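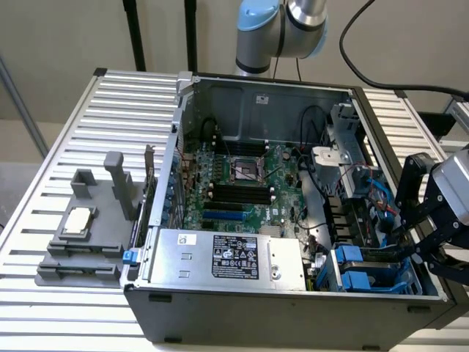 How do I know which way the processor goes into the socket?

Look for the little gold triangle on one corner of the chip and match it to the mark on the board. The notches along the edges of the chip have to line up with the bumps in the socket too, and when both agree it drops in under its own weight. You never push.

Courses > Evening Workshops > PC Hardware Basics > Handout 2

Handout 2: The inside of a desktop, and putting the memory and processor back

Gordon Morin, Illadton Adult Learning Center
Revised Wednesday, July 29, 2020

OK, so last session we talked about static, screwdrivers and where to put your coffee (far away!). This time we get into the case itself. Bring Handout 1 back with you, I still want those safety sheets signed.

Getting your bearings

Lay the tower on its side with the panel off, so the motherboard is flat and you're looking down at it. I like to find the power supply first, that big silver box with the wordy black label on top, and work outward from there. Please read that label. It gives you the wattage and the input voltage, and you'll be copying both onto your worksheet. What you won't be doing is opening the power supply. There are capacitors in there that can hold a charge well after the cord is out, and in 18 years of teaching this I have never once needed to see the inside of one.

Now the board. The socket is the square area with the metal frame and the lever. With the lever up and no processor in it, you're looking at bare contacts, and I get a bit bossy at this point – no fingers, no sleeves, no pencil tips, no dangling lanyards. A bent pin on this style of board usually means a new board. If you're walking away from the bench, put the plastic cover back over the socket. I keep a jar of spare covers by the sink.

Next to the socket you'll find the memory slots, four of them on this board, all black. Some makers color them in pairs to show you which two go together, which is very kind of them, and some leave you to look it up. Ours leaves you to look it up. The Fomau binder has the board diagrams, and if you have two sticks you want the pair of slots it calls channel A and channel B, usually with an empty slot between them.

The blue slot past the memory is for an expansion card. And that small finned silver piece on the board is the heatsink for the chipset. People ask me every term if it's the processor. It isn't, leave it where it is.

Drives and cables

The drive cage takes up the right side of the case. Blue plastic means "you can move this by hand" on a lot of office machines, and the hard drive carriers are a good case of it: squeeze the tabs, slide the carrier out. Go gently, those tabs get brittle with age.

The thin flat red and blue cables are SATA data cables. The colors don't mean anything electrically, so don't go hunting for a rule. What does matter is the L-shaped key in the plug. If it won't go on, turn it over. Route them low and along the side so nothing ends up sitting in a fan.

Bench work, part one

1. Strap on, clipped to bare metal on the chassis.
2. Copy the power supply label onto your worksheet.
3. Find the socket, memory slots, expansion slot, chipset heatsink and rear ports, and check them off against the Fomau diagram.
4. Lever up, frame open, processor in by its edges. Frame down, lever down. The lever takes more force than you expect and it may creak. Call me over if you're nervous, I really don't mind.
5. Memory in, notch lined up, press both ends until the clips snap.
6. Reconnect the SATA cables and call me before you put any panel back on.

Leave the cooler off for now. We'll do thermal paste in Handout 3, with the Siu paste, since the old tube dried out in January and I threw it away.

For your worksheet

Write down the socket type, the memory type and the power supply wattage. Then work this one out: your processor is rated at 165 watts and the cooler in the parts bin is rated for 95. What would you expect to see happen under load, and what would you tell the customer? A couple of sentences is plenty.

Reading: the Etis booklet, the chapter on sockets. Skip the history part unless you like that sort of thing (I do).

Related handouts
Handout 1: Static, tools and a tidy bench
Handout 3: Coolers and thermal paste
Handout 4: First power-on and beep codes
Worksheet answers, Handouts 1 and 2

This site uses cookies to remember your login and course list. Accept | Settings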